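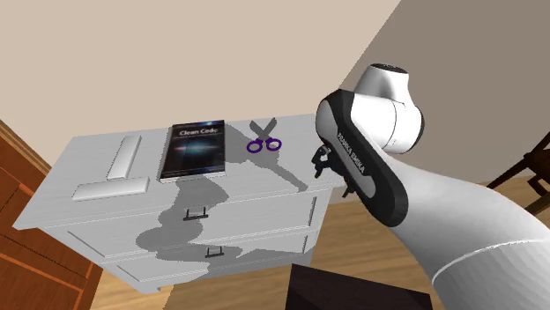 Visit to the Provus test rooms, Dorkcombe

Search this site Enter keywords Go

I went over to Dorkcombe on Saturday, January 6, 2024 to see how Provus compares grippers before any hardware is bought. Most of the day was spent in simulation. Raluca Mihăilă ran the sessions and let visitors change the settings between runs.

Two grippers were on the list, the two-finger one the group uses now and a narrower one from Ferraro. Each gets 100 attempts per object on the same arm, with the start position shifted a little every time. The objects are household things on a dresser top. A book is hard because it lies flat and is wide for the fingers. Scissors are worse — the loops are rounded rings on the surface, but open blades leave few good places to close on.

We also switched between a fixed view and one from the gripper. The close view is better for lining up the fingers with a handle, though it loses the rest of the furniture, and the shadows come out blocky at that range.

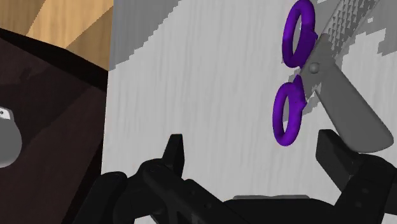
Griltley wrote in afterwards that the same test at their site gave different rankings once the finger friction was changed, and that 70 attempts had been enough to show it. They would like the friction values printed beside every result.

Provus had them in a separate sheet, 334 rows long, which I was shown after lunch. The real arm is due to be tried in August. Parking is at the back, past the second gate.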